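Thursday, after lunch

Back on the white chair! It's upside down on the bench with the legs in the air, easily the best way to get at the feet and the sockets.

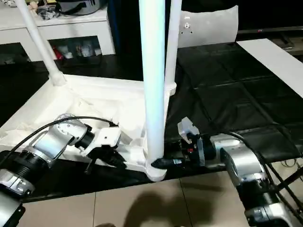 ## Legs and back panel

Osaze Osagie wants the Dandberg chairs sorted before the Arnstead ones, fine by me (the Arnsteads have those horrible little clips).

- Black cone fasteners go in by hand first, then snug. I cross-threaded 2 on Monday's chair and lost 20 minutes to it, so no rushing!
- Backrest panel waits until all the legs are in. Check the screw holes for burrs.
- Seat shell scuffs if you drag it, lift it please.

Need to ask Udstead if they still sell the pegs in bags of 2,000 or if we can get a smaller one – we'd be stepping on them till December.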